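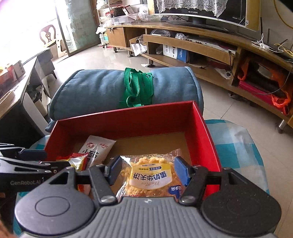
**Snack box working group, minutes**

Landeg site, 08/11/2021. Minutes taken by the office. Minutes of the February meeting were accepted with one correction: the word "popular" was struck from item 4, as there was nothing to back it up.

**1. What goes in the box**

The group went over the current mix: wrapped waffle pastries, wrapped steamed cakes, and the smaller snack packets. The proposal from Londus to call this a "curated selection" was not taken up. It's a box of snacks.

One member asked why there should be two kinds of cake when both are soft, sweet, and yellowish. The reply was that people like variety. The member asked how we know that. No survey has been done. Left as is for now.

**2. The red box**

Furkitz quoted for 1196 boxes and describes the plain brown bottom as "natural finish." The group understands this to mean cardboard. The red sides look good enough, and no one wanted to pay extra for a printed bottom that will be covered by food.

There was doubt about the tall sides. They make a small order look smaller. Furkitz says a tall box "feels generous." The group would like to see a shorter sample before agreeing with that.

**3. Packing order**

Vetetti's packing sheet has the flat packets going in first, along the left, with the cakes and waffles after. Two members thought the sheet was too long for a job that amounts to putting snacks in a box. It was agreed to cut it to one page. The line about "presenting each item with care" comes out, as it can't be checked.

Labels facing up: discussed at length, not settled. The sheet says all labels should read the same way. Several people said customers turn the box around anyway.
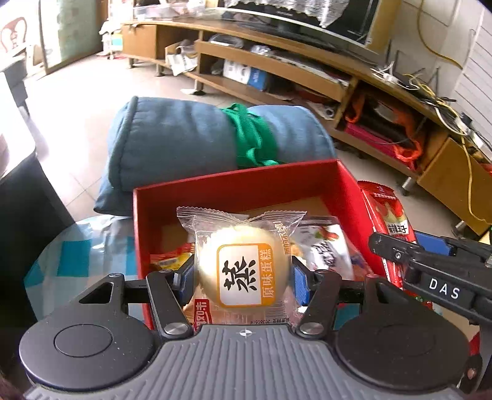

Question from the floor: Should the steamed cakes go in flat or standing up?

Flat, label side up, until someone shows that standing them on edge saves space without squashing them.

**4. Trial run**

Londus wants a trial of 105 boxes and says this will "prove the concept." The group agreed to the trial and not to the wording. Crushed cakes and torn wrappers are to be written down box by box. Last time we got a summary that said "minimal damage," with no numbers.

**5. Actions**

- Furkitz: send a shorter sample box, with price.
- Vetetti: one-page packing sheet.
- Londus: trial plan, including who pays for damaged stock.
- Office: ask for wrapper dates to be checked at packing, and find out who is supposed to be doing it now.

Shipping costs were held over again.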